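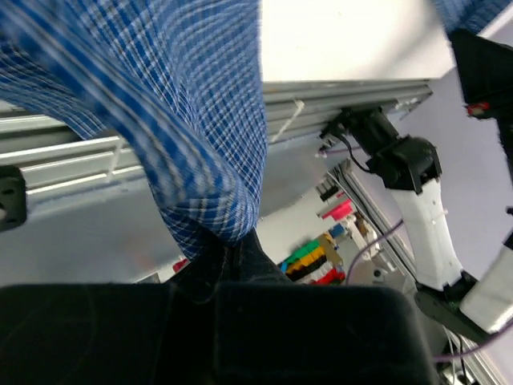
4.2 Comparing the two finger sets

We began with the narrow Plovinix fingers and, after 31 trials, moved to the broader Flellier pair, which Niamh Mac Suibhne had been kindly urging on us since March.
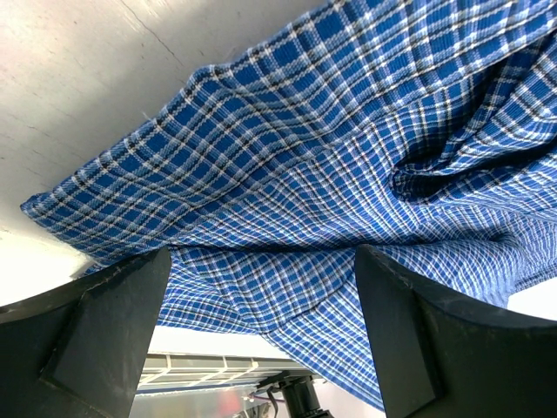

Figure 5. Plaid cloth at the fingertips, wrist camera.

The wrist view is lovely for hems and folds, but it tells us little about where the rest of a shirt has gone, so we scored every trial from the fixed camera as well.

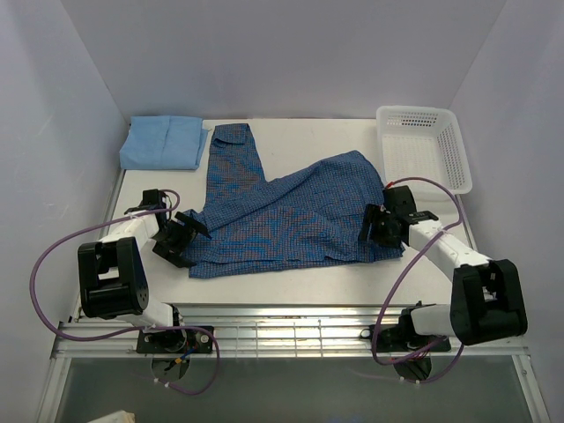
Figure 6. Both arms at the shirt, fixed camera.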